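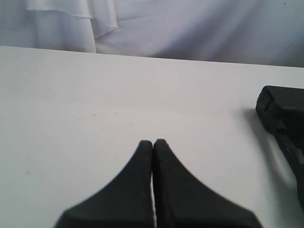 Notebook, Prumby cell – gripper does not open after homing
April, entry started 14:15

The fault came back today during the long run. The arm homes normally and moves to the wait position over the white table, and the fingers stay closed. The controller thinks they are open. It then goes down for the pick with closed fingers and pushes on the part. The force limit stopped it this time, at cycle 1,549. Last week the limit was set higher, and I do not want to think about that.

What the log says
Command "open" was sent. Reply "done" came after 15 ms. This is much too fast, a real opening on this gripper needs 70 ms at the least. So the reply is not about the movement. I think the Zamow driver answers when it receives the command, and our code reads this as the end of the motion. We have believed this reply since the beginning of the project.

What I tried
Power cycle of the gripper only: it opened at the first command, then failed again after 14 cycles.
Changed the cable for the spare one from the Flirkard box. No difference. I put the old one back and marked it with tape so that we do not suspect it again.
Moved the fingers by hand with power off. They slide freely, maybe a little stiff near the closed end, but I have no number for this.
Sent "open" two times with a pause between. The second one always worked. I do not like this as a repair, it hides the problem.

The tips nearly touch when closed and the gap between the fingers is very thin. With the grip force we use now, I suspect that the soft tips press together and the motor does not have enough current to start. The start current was reduced in the Nasrallah settings file, the one we copied over for the thin parts. I did not find a note saying why.

Safety
Until this is solved, please do not put your hand under the fingers to "help" them open. When the second command arrives they open quickly and without warning. Press the stop first, also if the arm looks quiet. I have lowered the arm speed, and the force limit stays where it is now.

To do
– read the finger position after each open, and stop if it did not change
– restore the old start current and repeat the long run
– ask Zamow what "done" means exactly
– clean the table before the next calibration, there are small specks on it

17:40. Run with the old start current is prepared but not started. I do not want to leave it alone in the evening.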